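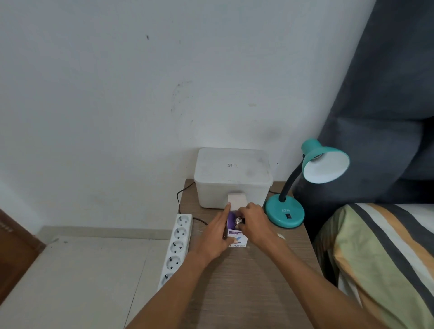 A nightstand task at the Skallton test apartment: container, desk lamp, power strip and a small boxed item.

Skallton compares two wrist cameras on household tasks

2/11/18

Skallton has finished the first round of its comparison of wrist cameras for two-arm work at home. The tests started in December and took place in a furnished apartment, not in the laboratory. The company wanted to see how the cameras manage with normal furniture, small objects and lamps that stand where people usually put them.

Two cameras were compared, the Rornari and the Pillero. Both were used with the same arms and the same controller from Mäkelä, so that only the camera changed between the runs. The program had 28 tasks. Most of them were short, such as opening a lid, taking a small product out of its box or moving a cable to the side. Each camera got 123 runs, and the order of the tasks was the same for both.

According to the test report, the difference between the two was small when the object was large and had a clear color. It became bigger with metal parts. The threaded base of a light bulb, for example, gives strong reflections, and the Rornari often lost the edge of it when a lamp was near. The Pillero kept the edge better, but its picture came to the controller with a delay of 100 milliseconds, and the operators noticed this when both hands had to work close together.

Frosted plastic was difficult for both cameras. The lid and the body of a container have almost the same color, and the software placed the gap between them too high in many runs. Skallton has changed the exposure settings after this and will repeat the container tasks before the other ones.

The company has not chosen a camera yet. In the second round the same tasks will be done in weaker light, and a new version of the Mäkelä controller will be used, which should make the delay shorter. Skallton also plans to add tasks in the kitchen, where the arms have to reach into cupboards and the wrist camera is closer to the object than on a nightstand.

The list of tasks and the results of the first round can be requested from the Skallton office. The results of the second round will be published on this page.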